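Nimal Bhuiyan
5 Nov 2022
4 min read

OK, I have spent the whole evening reading about sourdough rye and I need to put this somewhere before I burst. Thread!

Rye doesn't behave like wheat. If you learned to bake on wheat (I did, from the back of a flour bag), you spend your first rye loaf waiting for the dough to go stretchy and it never does. It sits there like wet cement. I threw my first one away at midnight thinking I'd killed it. It was fine! It was just rye!

So wheat dough holds together with gluten, the stretchy net you build by kneading. Rye has some of the same proteins but they don't link up in that way. What rye has is a lot of pentosans, a kind of gum that soaks up water like crazy. That gum is what holds your loaf together. You can knead it for an hour and all you'll get is a sore wrist and a very dirty bowl.

Which means – no kneading. You stir it. With a spoon! Then you scrape it into a pan, wet your hand, smooth the top, and walk away. I can't tell you how happy this made me.

Now the sour part, my favorite bit. Rye is full of enzymes called amylases that chop starch into sugar. In a wheat loaf they're mostly helpful. In a rye loaf they can keep going in the oven and turn the middle to glue before the crumb sets. Acid slows them down. So the sourdough is doing a real job in there, way beyond flavor. People baked it this way for centuries without ever having heard of an enzyme, and I love that so much.

My starter is called Mollow. Mollow lives in an old jam jar on top of the fridge and gets fed whole rye and water, equal weights, once a day when I'm baking and once a week when I'm not (Mollow goes inside the fridge for that). Rye starters are very forgiving. I left mine alone for most of January and it was bubbling again after two feedings.

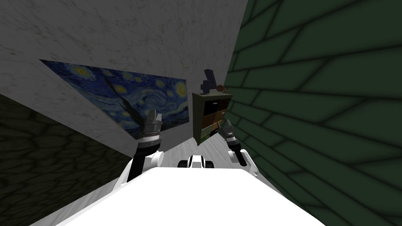

Hwang wrote back to say her rye always has a gummy line along the bottom, no matter how long she bakes it, and was that the enzymes or was she just cutting it too soon?

Could be either, but my money is on the knife! Rye needs to rest. The crumb keeps firming up for ages after it comes out, as the water evens out between the middle and the crust. I wrap mine in a dish towel and leave it a full day. Two is better. If it's still gummy on day two, then I'd look at the starter and give it another feeding before you mix.

The longest one I've tried is a whole-grain pumpernickel, 9 hours in a low oven with the lid on. No molasses, no coffee, no cocoa. The color comes from the sugars browning very, very slowly. The whole apartment smelled like toast and malt and I kept getting up in the night to stand in the kitchen. No regrets.

Someone asked for my everyday loaf. It's simple:
The night before, mix a big spoonful of starter with 150 grams of rye flour and 150 grams of warm water. Cover it.
In the morning add 350 grams more rye flour, 300 grams of warm water and 10 grams of salt. Stir until there's no dry flour.
Into a greased loaf pan. Smooth the top with a wet hand, dust with flour.

Wait until the flour on top cracks and you see little pinholes. In my kitchen that's a couple of hours, longer in cold weather. Don't wait for it to double, it won't. Bake at 450 F for 15 minutes, then turn down to 400 F for another 45. Out of the pan, onto a rack, hands off till tomorrow.

Slice it thin. Thinner than you think! A thick slab of rye is a workout, a thin one with cold butter and radishes is the best lunch I know. It also keeps for days and days. I had the heel of my last loaf on day 5 and it tasted better than on day two – deeper, kind of nutty.

Next up I want to try a scald, where you pour boiling water over part of the flour and let it sit warm until it turns sweet. The Baltic breads do this, often with caraway. I have the caraway. I have the flour. I do not have a big enough bowl, so tomorrow I'm going bowl shopping.

If you bake one of these this week, send me the crumb! Especially the ugly ones.

Recent from Nimal Bhuiyan
Caraway, fennel, coriander: which seed goes where
A short thread on cold butter
Keeping a starter through a long trip
What I learned from 72 bad pancakes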